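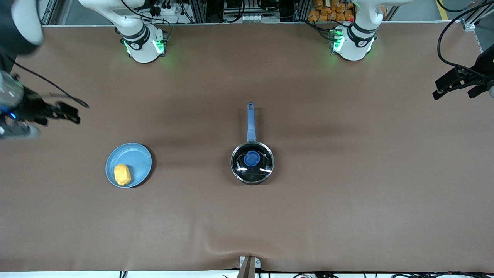 The big brown table, with both arms reaching in

I have been baking rye bread for most of this year and I finally, finally have a loaf I'm proud of! My first one came out in May and you could have propped a door open with it. Orvokki Honkanen, who gave me my starter in an old jam jar, ate two slices anyway and told me to add more water. So I did, and then I added more after that, and the dough started to look like wet cement, and the bread got better every single time.

If you've only made wheat bread, rye will feel wrong in your hands. It doesn't stretch, it doesn't bounce, and kneading it is mostly a way of getting it all over your sleeves. I stir mine with a wooden spoon and scrape it into the tin with a wet spatula. For one big loaf I use 900 grams of flour (all dark rye, the coarse kind from the Teoh mill shop) and the starter goes in the night before with up to 130 grams of the flour and enough water to make a loose paste. In the morning it smells like apples and yogurt and I love it.
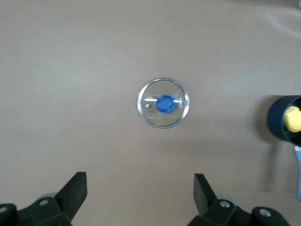 Then there's the waiting, which I was terrible at. You bake it, you take it out, the whole house smells incredible, and you have to leave it alone until the next day. I cut into one while it was still warm and the knife came out coated in gum. Same loaf the next morning? Perfect slices, a little sour, so good with butter and cucumber.

Santeri Kinnunen thinks caraway is a must and I've come around to his side, but only a teaspoon, crushed. Haziq Chin puts molasses in his, and I tried that too. It gives you a beautiful dark crust but it was sweeter than I wanted for sandwiches. I might save that one for the winter with some smoked fish.

Next up is a version with soaked sunflower seeds, and I've already got a bowl of them sitting in water by the sink. If you have a rye starter that's gone sluggish, feed it twice a day for a few days and keep it near the stove. Mine came right back!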